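Kostthorpe Inshore Rescue asks river users to report their trips before leaving

Kostthorpe Inshore Rescue is introducing a free trip notice service for paddlers, rowers and small boat owners on the Dhillon River. The service opens in February and will be available at the 2 public ramps, by telephone and on our website.

In the last season our crews were called out 177 times. In many of these calls the first difficulty was to know if a person was missing at all. An empty kayak was seen, or a car was still in the car park after dark, and the search had to start without a name or a planned route.
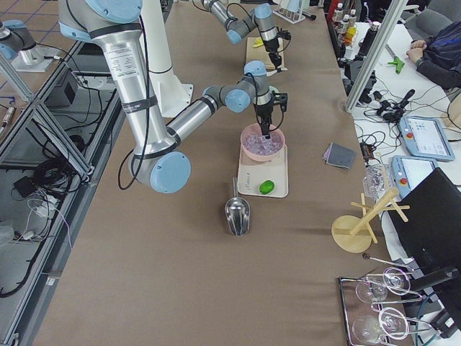
With the new service, a person leaves the colour and type of the craft, the number of people on board, the starting point and the expected time of return. If the trip is not closed one hour after this time, the duty officer will first call the mobile number that was given. If there is no answer, the officer will inform the police and a crew will be prepared.

The notice does not replace a lifejacket or a suitable light. We also ask all users to write a telephone number inside the hull of their craft, in waterproof marker. Zelumik, a marine supply firm in Kostthorpe, has donated 2000 labels for this purpose — they are free of charge and can be collected at the boat shed.

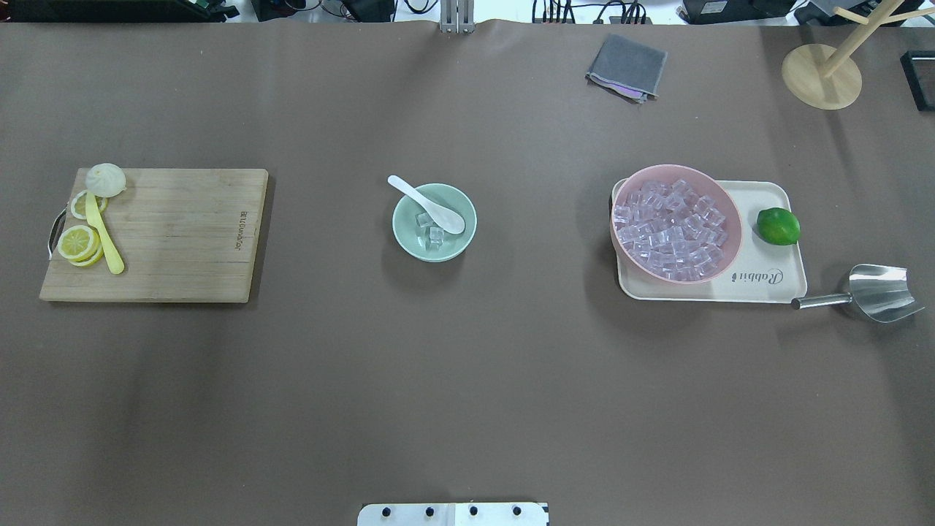
Members of the public who see an empty craft on the water are asked to call emergency services immediately and to stay where they are, if it is safe, until the crew has arrived. Please do not enter the water. The stretch below Pradeo Weir is especially dangerous after heavy rain, and we remind everybody that it remains closed to all craft when the red flag is up.

Information evenings for clubs and schools will be held at the boat shed at 8 pm during February. Clubs wishing to attend should contact the boat shed in advance.

ENDS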